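Chapter 5

Rules, Gaps, and Balance on the Printed Page

Terms introduced in this chapter: rule, hairline, gutter, margin, leading, counterspace, axis, bilateral balance, offset balance, optical center

After working through this chapter you should be able to:
Name the parts of a ruled table and state what each part separates.
Set the width of a gutter from the size and leading of the type beside it.
Locate the axis of a page and judge whether the weights on either side of it match.
Mark up a proof for spacing faults using the signs in Appendix B.

5.1 What holds a page together

Chapter 4 dealt with type as a set of letters. This chapter deals with everything on the page that is not a letter: lines, bands, borders, and unprinted paper. These parts take up more area than the type does on most pages, and they are the parts a new compositor is most likely to leave to chance.

The oldest page reproduced in this book is a tariff sheet printed at Hastadbridge in 1679. It lists the tolls due on goods crossing the river, in two columns, with a vertical rule between them. The rule was made up from short lengths of brass, and the joints show as small breaks in the line. The printer had no need of it. The columns are set far enough apart that the eye does not cross from one to the other. The rule is there by custom, and it costs the sheet a good deal of its width. A modern setting of the same text, given in Figure 5.8, drops the rule, keeps the gap, and fits five more entries in each column.

A rule should be added to a layout only when space alone cannot do the work. This is the first principle of the chapter, and the exercises return to it several times. There are three common cases in which space is not enough.

The first is the crowded table. When rows must be set tight, the leading between them cannot be opened up to show where one group ends and the next begins. A line does the same job in a fraction of the depth.

The second is the form that will be filled in by hand. A writer needs a baseline. Blank space does not supply one.

The third is printed matter that will be read at an angle, in poor light, or in passing. Packages, tickets, and door notices belong to this class. The reader may give the panel a second or two, and the divisions have to be found before any of the words are read. Cartons add a further difficulty, in that the shape of the panel is fixed by the shape of the goods. A table designed to stand tall may have to be turned on its side to fit a face that is wide and low. The order of the parts is kept and the whole block is rotated.

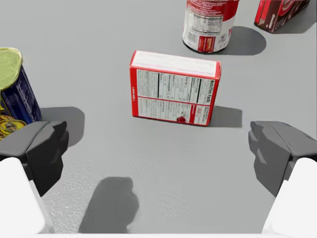
Figure 5.1 Nutrition table set sideways on a carton panel. Note the two weights of rule.

Two weights of rule are enough for nearly all tables. The heavy rule closes a group, and the light rule separates the items within it. If a third weight is brought in, it must differ from the other two by enough to be seen without comparison. Bello Nwankwo's shop manual for the Cleltville Press puts the test in practical terms: cover all but one rule on the sheet with a card, and ask a person who has not seen the job which weight is showing. If the answer is a guess, the weights are too close.

Color can stand in for weight. A colored band across a panel reads as a heavier division than any black rule near it, even when it is no thicker, and for this reason it should be saved for the main break in the content. A border in the same color ties the band to the edges of the panel. The two are then read as one system of lines, and the black rules as another. Trouble starts when a colored band is used for decoration in one place and for division in another. The reader cannot tell which is meant.

5.2 Measuring a rule

Rules are measured across their thickness, in points. A hairline is the thinnest line a given press and paper will hold without breaks. It follows that a hairline is not a fixed size. On coated stock the line may be very fine. On newsprint it has to be thicker, as ink spreads into the fibers and then dries unevenly. Always state the stock when you specify a hairline.

Digital files raise a separate point. An image of a rule that has been scanned at 300 dots per inch will hold a line one dot wide, but the line will not survive being enlarged or turned by a few degrees. It breaks into steps. Draw the rule fresh in the layout file and discard the scanned one. The same holds for borders, brackets, and the dotted leaders used in price lists.

When two rules meet at a corner, one of three joints is used. In the mitered joint, both rules are cut at 45 degrees and the cut faces are brought together. In the butt joint, one rule runs through and the other stops against it. In the open joint, a small space is left between them. The open joint was a fault in metal work and is now used by choice, chiefly in stationery. It should be at least as wide as the rule is thick. Anything less looks like an error.

5.3 Gaps as shapes

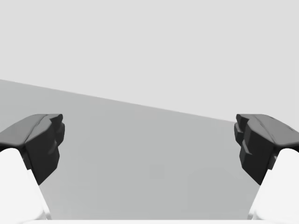

Counterspace is unprinted area that the eye treats as a shape in its own right. The term was first used for the inside of letters such as o and e, and it is now applied to any opening that is bounded on at least two sides. The bounds do not have to join. In Figure 5.2 the two gripper fingers stand well apart with nothing held between them, and the opening across the middle is still read as a definite shape, as the fingers face each other. A pair of facing columns works in the same way. The gutter between them is bounded left and right only, but it has a clear width, and a reader will notice if that width changes from one page to the next. The same figure is useful for a point about tone. Each finger is dark at the tip and white below, so against a pale ground the gap is much easier to judge at the upper part. Two columns of bold type will therefore seem to have a crisper gutter than two columns of light type set at exactly the same distance.

The width of a gutter is governed by the space between words. A gutter must be clearly wider than the widest word space in either column, or the reader will run across it. Justified type has variable word spaces and needs a wider gutter than ragged type. As a starting value, set the gutter equal to the leading of the text and then check the proof for wide lines. If more than one line in 30 has a word space wider than half the gutter, open the gutter or change the setting of the column.

Ragged columns need a different check. The right edge of a ragged column is uneven, so the gutter has one straight side and one broken side. Its apparent width is larger than its measured width. The common correction is to reduce the gutter slightly and to look down the column for any run of short lines that lets too much paper in.

Margins are gutters with one side missing. The edge of the sheet takes the place of the second column. In a bound book the inner margins of facing pages add together, less whatever the binding takes up, and they should be planned as a single gap. The Yang ledger books discussed in Chapter 9 fail on this point. Each page was planned alone with an even margin on all four sides, and in the bound volume the text blocks drift apart.

5.4 Balance about an axis

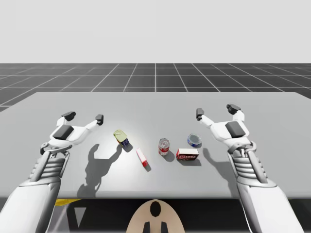 Bilateral balance is the arrangement of like weights at like distances on either side of a vertical line, called the axis. It is the usual plan for title pages, certificates, and notices of a formal kind. The axis itself is seldom printed. It is found by the reader from the things placed about it, and very few are needed. The two white robot arms in Figure 5.3 come in from the lower left and lower right corners, each with a dark gray pad on its hand, and an axis is felt between them although no line has been drawn on the table. A title page with an ornament in each lower corner depends on the same effect. If one ornament is made heavier or moved inward, the axis seems to shift, and centered type above it will look wrong even when its measurements are correct.

Offset balance sets a heavy item near the axis against a light one farther out. It suits pages with a single picture and a short text. No formula gives a reliable result, since weight depends on size, tone, color, and how closely the parts are packed. Cheng-en Chow's method is to turn the proof upside down, which stops it from being read, and to judge the masses alone. It takes little time and should be done on every job that is not symmetrical.

The optical center of a page lies above the measured center. A line of type placed at the exact middle of a sheet appears to have slipped. The amount of correction depends on the height of the sheet, and values for the common sizes are listed in Table 5.1. For the Halard folio, with its tall, narrow page, the correction is larger than the table would suggest, and the worked example in Section 5.6 shows how it is obtained.

Before going on to Section 5.5, take a printed form, a food carton, and the title page of any bound book. On tracing paper, draw only the rules and the outlines of the unprinted areas of each one. Keep the three tracings. They are needed for Exercises 5.2 and 5.4.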